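Undau Oval Table, White

Item family: Tables, indoor
Collection: Undau
Maker: Tolley
Sold through: Skinner, Zilldale showroom and web store
Page last revised: Jun 4, 2022

The Undau is a fixed-top oval table for entry halls, reception rooms and smaller dining areas. It ships flat in two cartons and is put together with the hex key supplied. The top has no leaf and does not extend. Versions sold before the current one had a visible center joint; the present top is a single piece.

Specifications

Top length: 60 in
Finish: white, matte
Shape: oval, continuous curve, no straight sides
Rated load, evenly spread: 80 lb
Assembled by: two persons
Carton count: 2
Stock code: 481 (white)

The rated load applies to weight spread over the whole top. For a single object on a small foot, such as a heavy vase or a lamp with a narrow base, use half the rated figure and keep the object inside the line of the legs. The table is not rated as a seat or a step.

Surface

The top is finished on the upper face and on the edge. The underside is sealed but not color matched, and small differences in shade there are within tolerance. The matte finish resists light marking from paper, fabric and basketwork. It does not resist solvents, hair dye or undiluted bleach. Wipe with a damp cloth and a mild dish soap, then dry. Abrasive pads will leave shiny patches that cannot be buffed out.

Unglazed pots hold moisture against the finish and can leave a ring. Use a saucer or a cork mat under any planter that drains. Felt pads are recommended under metal bases.

Placement and accessories

Allow 18 in of clear floor on any side where people pass. On a side that faces a wall, the curve leaves a gap at each end, which can be used for cable runs from a lamp. The legs have screw-in glides for leveling on uneven floors.

Objects with straight sides sit best along the long axis of the oval. Tall items are normally placed toward the back and low open storage toward the front, within reach. The white top shows with a two-compartment wicker basket, a small black frame laid flat, pink flowers in a slim pink vase, and a leafy plant in a white pot.

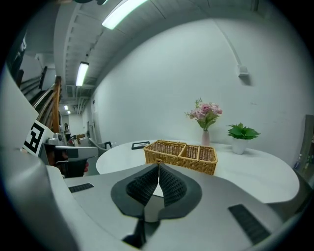

Divided wicker basket

The Undau divided basket is listed separately. It is woven in a golden-tan color and has one central partition, fixed at both rims. The partition is not removable. Common uses are mail and keys at an entry, or napkins and flatware at a dining table. The basket is open at the top and has no lid.

Wicker is a natural material. Color varies between batches, and baskets ordered together are taken from the same batch where stock allows. Clean with a dry brush. Do not soak, and do not dry on a radiator. Short loose ends may be trimmed with small scissors close to the weave. The basket is not lined and is not suitable for unwrapped food.

Items not included

The table is sold without accessories. Vase, flowers, plant, pot and frame are not supplied and are not stocked under the Undau name.

Delivery and returns

Skinner delivers within the Zilldale area and ships elsewhere by freight carrier. Inspect both cartons before signing. Edge damage must be reported with the carton label number. Assembled tables can be returned only if the top is unmarked and the original corner protectors are used.

Replacement parts

Glides, bolts and the hex key are available as a set. Tops are not sold singly. The next production run is planned for October, and back orders are filled in the order received.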